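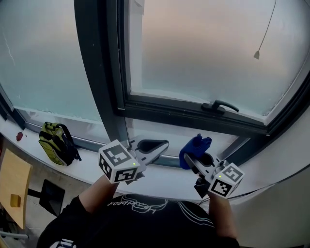 September 10, 2026

Wiped down the big windowsill today and I'm so pleased with it! I've been in this place since May and that ledge has been a dumping ground for mail, keys and my bag the whole time. It's the best spot in the room, too, white and wide and right in the light.

Everything came off first, then I went along it with a blue cloth, the soft kind I got in a pack of 2 from Valby. No spray, only warm water and a drop of the Dodora soap. I love that soap. It smells like a lemon that went to a good school.

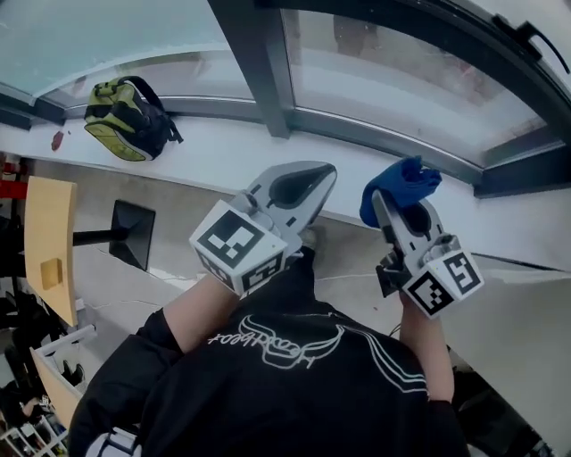 The backpack is allowed to stay, lying on its side, until I find it a hook. I like the yellow-green against all that white anyway. Corners next, and the track under the glass, where I used an old toothbrush and got very into it (40 minutes, kettle boiled and forgotten).
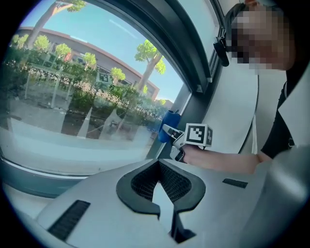 Posted by the author of Sill & Kettle | Home diary, entry 31

The colour out there! Blue sky, the trees all green, and those shrubs covered in little white and pale pink blossoms. I drank my tea standing up, looking at the walkway. Tomorrow I want to price a cushion at Grasomell, grey or maybe something louder.

Home | Diary | Garden | About

2 comments

mapleandmoss: Get the louder cushion!!
tinroof: Toothbrush for the tracks, yes. Vacuum first though.

Recent entries
The Escobedo lamp, finally
Drawers, part two
Soup and a new doormat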